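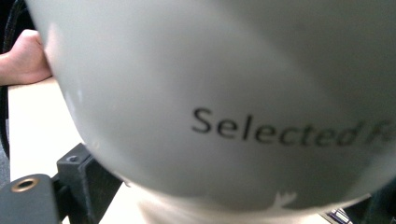
Asine53
Seit November trinke ich meinen Tee wieder lose und komme von der Frage nicht los, wie lange ein Darjeeling wirklich ziehen darf. Meine Mutter ließ ihn immer stehen, bis er fast schwarz war, und ich mochte das als Kind sogar! Auf dem hellen, glänzenden Gefäß oben steht „Selected“, und so ausgesucht soll er bitte auch schmecken. Drei Minuten, vier? Wie haltet ihr das?

Clelline
Ach, wie schön, noch jemand mit losem Tee! Bei mir sind es zweieinhalb Minuten, keine Sekunde länger, sonst wird er mir pelzig auf der Zunge.

Chevalier
Da muss ich widersprechen, liebe Clelline. Zweieinhalb Minuten sind gefärbtes Wasser. Ich lasse ihn fünf ziehen, nehme dafür etwas weniger Blatt und gebe einen Schluck Milch dazu.

Clelline
Milch in Darjeeling, da blutet mir das Herz ;-) In einen Assam gern, aber doch nicht da hinein.

Asine53
Dann probiere ich morgen früh beides, erst ohne Milch. Hat hier jemand sehr hartes Wasser und filtert?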